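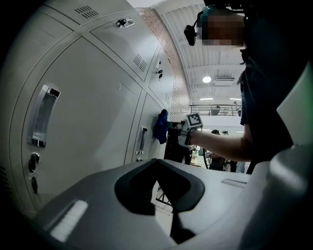
Semow Two-Tier Steel Lockers

Home / Changing Rooms and Staff Areas / Lockers / Two-Tier

Item 2263-LG
Finish: light gray
Stock: ships from our Horndale warehouse

The Semow two-tier is our standard steel locker for staff rooms, gyms, schools and workshops. Each column holds two compartments, one above the other, and each compartment has its own door and its own lock. Columns are sold singly or bolted together in banks at the warehouse. If you are adding to an older Semow bank, the hole pattern on the side panels has not changed and new columns will bolt straight on.

Construction

The body is folded sheet steel, powder coated inside and out. Doors hang on concealed hinges with rubber bumpers at the top and bottom corners. Shelves can be lifted out for cleaning. The base has four leveling feet, which are adjusted from inside the lower compartment with a flat screwdriver — no need to tip the column.

Overall height is 78 inches with the feet wound fully in. Leave a small gap behind the bank if the wall has a baseboard, or order the notched back panel.

Locks

The standard lock is a keyed cam lock supplied with 2 keys. Key numbers are stamped on the lock face and on both keys. Write them down before handing keys out, as we need the number to cut a replacement. Master keying is available on orders placed as a single series and cannot be added later without changing the lock cores.

Other options:

Padlock hasp (padlock not included)
Dekker combination lock, resettable
Coin-return lock, for pools and gyms

All of these fit the same cutout, so a bank can be converted on site. Allow a few minutes per door.

Accessories

Bradero sloping top, sold by the column. Keeps boxes and bags from piling up on the lockers.
Bradero bench stand, hardwood slats on a steel frame. Raises the overall height, so check your ceiling first.
Number plates, plain or engraved
Double coat hook, one included per compartment
Touch-up paint, light gray

Delivery and installation

Single columns arrive on a pallet, fully assembled. Banks arrive in sections and need two people to move them. Fix every column to the wall or to its neighbor before use. Wall brackets are in the box, but screws are not, as the right type depends on your wall.

Care

Wipe with a damp cloth and mild soap. Do not use scouring pads or bleach on the coating. A little graphite powder in the keyway once a year keeps the locks turning freely — oil collects dust and should be avoided.

Spare keys, lock cores and hinges are listed under Locker Parts. Have your item number and key number ready when ordering.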